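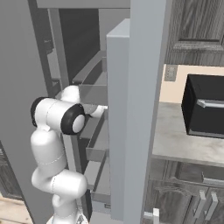

Can you choose a gripper without touching a single real one? You can get a fair way down the list in simulation, so long as you're fussy about friction and you don't believe the first good number you see.

I'd gone to Kastercombe to ask Baiba Strazds about exactly this, because she has spent most of the spring comparing two sets of fingers for kitchen jobs and I wanted to know which she'd buy. I didn't get a straight answer for quite a while. I did get tea, a very good bun, and a long speech about drawers.

"Everyone starts with cups and blocks," she said. "Picking things up off a table is nice and tidy, and both grippers look brilliant at it. Then you ask for a fridge or a cupboard and it all gets a lot more interesting."

The two she's comparing are the Rekby, which has wide, flat-tipped fingers, and the Plastov, which is narrower and closes faster. She runs both on the same simulated arm with the same controller, and changes one thing at a time (she was quite stern with me about that). So far she has logged 1132 attempts, and 694 of those were with the Rekby, as it went in first and she kept finding things to fix in her own setup.

"I threw out the first 60," she told me. "I'd left the contact settings far too sticky. The fingers only had to brush against something and it came along with them, like a fridge magnet. Lovely success rate. Complete rubbish."

I asked how she'd spotted it, and she laughed. She had been reading the results late one evening and noticed that the worst approach angles were doing just as well as the best ones — so she went back and watched a few runs at quarter speed, and there it was.

We moved on to cameras, which I'd expected to be a short chat and wasn't. She works with a view from the side and a view from the wrist, and she's gone back and forth on how much each one is worth.
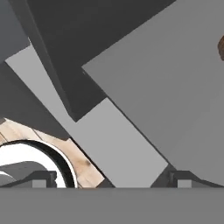
"The wrist view is the one I'd fight to keep," Baiba said. "But it's a pain when you get in close. You've got big plain surfaces and hardly anything to tell you how far off they are. The controller can be dead sure of itself and still be a couple of centimetres out."

Her fix was to slow the last part of the approach right down, and to let the arm back off and try again if the fingers met something too early. She allows 3 tries before a run counts as a failure. I thought that sounded generous! She thinks it's about what you'd put up with from a person who had their hands full.

The retries changed the comparison more than the fingers did, which surprised both of us a bit. With one try only, the Rekby was well ahead, as its wide tips forgive a sloppy approach. Once the arm could have another go, the Plastov caught up, and on narrow gaps it went past.

So does she trust any of it? "I trust the order more than the scores," she said. "If one gripper keeps beating the other after I've fiddled with the friction and moved the start position, fine, I'll believe that. I wouldn't promise anybody a percentage."

She'd like both pairs on a bench by July, where she can find out how they cope with crumbs, greasy handles and rubber door seals. Her simulator is poor at seals, she says, and she has more or less stopped arguing with it. A small workshop, Ó Néill, has offered to lend her an arm for a fortnight if she collects it herself, and she was trying to work out whether it would go in the back of a hatchback with the seats down.

I asked again which one she'd buy. She had another bit of bun and thought about it.

"The Rekby, if you're just starting out and your camera positions are a bit rough. The Plastov if you've got your retries sorted. And ask me again when I've got some crumbs on them."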